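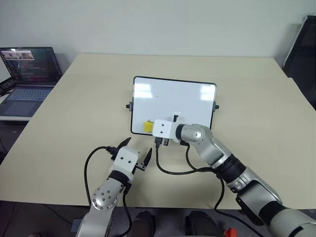 Minutes of the general meeting of the Brelley Wetland Bird Group, August 2021, held in our usual room. The winter count dominated the evening and most of us could have talked about it until midnight. The whiteboard with the black frame, the one with a knob at each side, was laid flat on the big table so that everyone could lean in and sketch on it as the reports went along. It got a real workout during the discussion of the hide.

## 1. Opening, apologies and previous minutes

The meeting opened with a very good turnout for a cold night. Apologies were received from the members who are up north chasing finches (we're jealous). Minutes of the last meeting were accepted with one correction: the raptor over the sewage ponds was a swamp harrier, and should not have been written down as a spotted harrier. The photographs settled it.

## 2. Winter count at Oei Lagoon

What a count! The total for the lagoon and the two paddocks behind it was 239 waterbirds, on a morning when the fog didn't lift off the southern end until well after we'd started. Grey teal made up the largest share. There were also hardheads, a raft of coots, pink-eared ducks right out in the middle, and a pair of musk ducks that kept diving just as anyone got a scope onto them.

The highlight was a freckled duck, asleep on the half-sunk log near the inlet. It was seen well by everybody at the north point and missed by everybody at the causeway, who have been promised first use of the north point next year.

Points raised in discussion:

- The fog caused trouble for the southern team, who did their section last and may have counted birds that had already flown over from the inlet. It was agreed to leave the figure as it stands and put a note beside it.
- Teal were moving the whole time. A member suggested that both teams do the open water at the same moment, by phone, and then work back along the edges separately. Strong support for this and we'll try it in February.
- Crakes are being missed. We hear them at almost every visit and hardly ever record them. The count sheet will get a separate column for birds heard only.
- Thermos protocol: if you bring soup, you share soup.

The data sheets have been scanned and the originals are in the blue folder in the cupboard. If you still have a sheet at home, please bring it in even if it's been rained on.

## 3. The hide

Long item, lots of energy, and a couple of strong opinions.

The shire has said it has no objection to a small hide on the eastern shore, as long as it sits behind the existing fence line and doesn't need the access track widened. Two sites were talked through.

**Site A, the tea-tree bank.** Closer to the water and superb light in the afternoon. The ground is soft, though, and in a wet year the last bit of the path goes under. A few of us remember wading out of there in 2016.

**Site B, the old pump stand.** Further back, with a slab already in the ground and morning sun in your eyes for half the year. It's a walk of 700 metres from the car park on firm gravel, and a member who uses a wheelchair has tried the path and found it fine apart from the cattle grid.

There was a lot of drawing and rubbing out at this stage, with the tea-trees marching up and down the shoreline depending on who had the pen. One version had the hide facing the car park. By the end the meeting was clearly leaning towards Site B, with the viewing slots angled to the north-east to get around the worst of the sun, and a bypass beside the cattle grid. 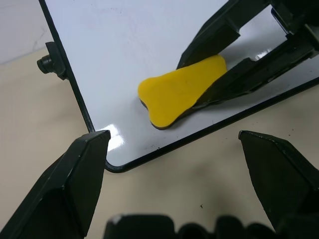
Slot heights came up next, and it was good to have this raised early. Most hides any of us have visited suit a standing adult and nobody shorter. The proposal is for two long slots at different heights, with the lower one having clear knee room underneath and a shelf deep enough for a scope clamp. A school group could use the lower slot too.

Hultent, the timber yard out on the Brelley road, has offered offcuts of cypress at a price that made several people ask for it to be repeated. We would need to collect. Someone with a decent trailer, please make yourself known!

**Resolved:** that the group put Site B forward to the shire, with a drawing showing both slots and the cattle grid bypass.

**Resolved:** that the hide have a roof of muted green or brown, the exact colour to be argued over later.

## 4. Planting along the inlet

The planting days went brilliantly. Nearly 600 tubestock went in along the inlet, mostly lignum and river bottlebrush with sedges down at the damp edge. The guards held up in the big wind except for the row closest to the road, where a fair few finished up in the neighbour's dam. They've been fished out and most can be used again.

A visit two weeks afterwards showed the sedges looking terrific and some nibbling on the bottlebrush. Hares are suspected, and swamp wallabies were also mentioned. Either way, taller guards for that section.

There was a question about Midine, the wetting agent some members use on their vegie patches at home, and whether it could help on the sandy rise. The feeling was that we shouldn't put anything near the lagoon without asking the shire's environment people first. A letter will go off. In the meantime we'll stick with mulch and buckets.

A lovely aside: superb fairy-wrens are already using the older planting from two seasons back, and a member watched a party of them work through it from one end to the other while she was eating her lunch.

## 5. Migratory shorebirds

Spring is nearly on us and the first sharp-tailed sandpipers could be back within weeks. Water levels at the lagoon are on the high side, so the mud may be late. The shallow paddock behind the causeway is a better bet early on, and the landholder is happy for us to look from the gate. From the gate only, please - there are calves in there.

The beginners' wader evening will go ahead. It filled up last time, and those who came are now confidently telling the rest of us what a stint is. Bring a field guide, any edition. We'll spend the first half on leg colour and bill length and the second half looking at blurry photographs and disagreeing.

It was suggested that the group put together a single page on keeping dogs off the mud, to be pinned up in the car park shelter. Friendly wording, big picture of a sandpiper, a line about how far these birds have flown. A draft was roughed out on the spot and will be tidied before the next meeting.

## 6. February campout

Oei Lagoon was the obvious choice, but with the hide possibly under construction we'll go to the river bend reserve. Powered sites are limited and go first to those who need them for medical gear. There are bee-eaters in the bank most summers and there's always a chance of a nankeen night heron at dusk.

Cooking will be shared by tent row, as before. The big pot has been located.

## 7. Other business

- The spare scope has come back from repair and the focus wheel is beautifully smooth. It can be borrowed for a fortnight at a time; write it in the book.
- Whoever left a grey beanie after the count, it's on the hook by the door.
- Whiteboard pens are running dry, the green especially. Bring one if you have a spare.
- A member played a recording of an unknown call made near the pump stand at dusk. Guesses included spotless crake, a frog, and a gate. It was played again. Opinion hardened in favour of crake. A group will go out with torches and sit quietly to see if it calls again.

## 8. Items to carry forward

1. Drawing of the hide at Site B, for the shire.
2. Letter about wetting agents on the sandy rise.
3. Taller guards for the inlet bottlebrush.
4. New count sheet with the heard-only column.
5. Trailer for the cypress.

The meeting closed and moved directly to the fruitcake.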